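The Well at Trotmont

The man from the water company wanted 1000 for the rights to the well, and he wanted an answer before supper.

Heike Sperling did not like being hurried. She had buried a husband, sold a dairy herd and outlived two mayors, and in her experience anybody who needed an answer before supper was hoping you would not sleep on it. She put the paper down on the oilcloth and went on peeling.

"It says here the water is good for the joints," she said.

"Cludine water is known for it," said the man. His card read Gediminas Vasiliauskas, and under that, Regional Partner. He had a nice coat and bad shoes for the mud. "People in the city will pay for a bottle what you pay for a chicken."

"I've been drinking it for most of my life. My knees are terrible."

He laughed as though she had made a joke. She hadn't. Her mother's knees had been terrible too, and the dog's.

Everyone else in Trotmont had come around. Lepik at the feed store had already signed over the spring behind his barn, and he now talked about minerals the way he used to talk about football. His wife said her skin had cleared up. The priest said his tomatoes were bigger. Heike had seen the tomatoes. They were tomatoes.

"What happens in a dry year?" she asked.

"There's a clause," he said, and turned to page 12, where there was indeed a clause. She read it twice with her finger under the words. It said that in a dry year the company would act in a spirit of partnership.

"I don't know what that is," she said.

"It means we look after each other."

"Then why doesn't it say how many gallons?"

He looked at the window. The light was going, and the hens had started complaining by the gate. He asked if he might use her telephone, and she said it was in the back room, and to mind the step. 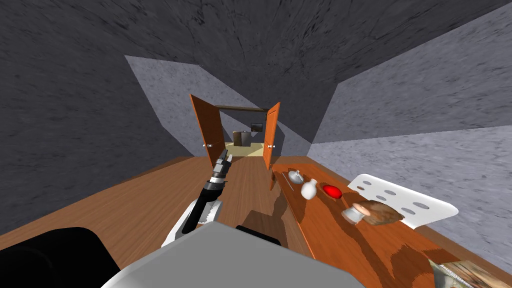 Who had told the company about her well in the first place? Lepik had, for a finder's fee of 7 percent.

She knew it because Vasiliauskas talked loudly on the telephone, like a man who thinks old women are deaf. He said the name Lepik twice. He said the old lady was coming along. He said he could go to double if he had to, but he didn't think he'd have to.

When he came back she had finished the potatoes and was wiping the knife.

"I'd want it in gallons," she said. "And I'd want double."

He started to say that double was out of the question, and then he seemed to think about the walls of the house and how thick they were.

"I would have to make a call," he said.

"You just made one."

He sat down again. She poured him a glass from the pitcher, and he drank it all without appearing to notice any difference in his joints. After a while he took out a pen and began to write a number in the margin, crossed it out, and asked her how dry a dry year usually got.

"Have some potatoes," Heike said. "I'll tell you tomorrow."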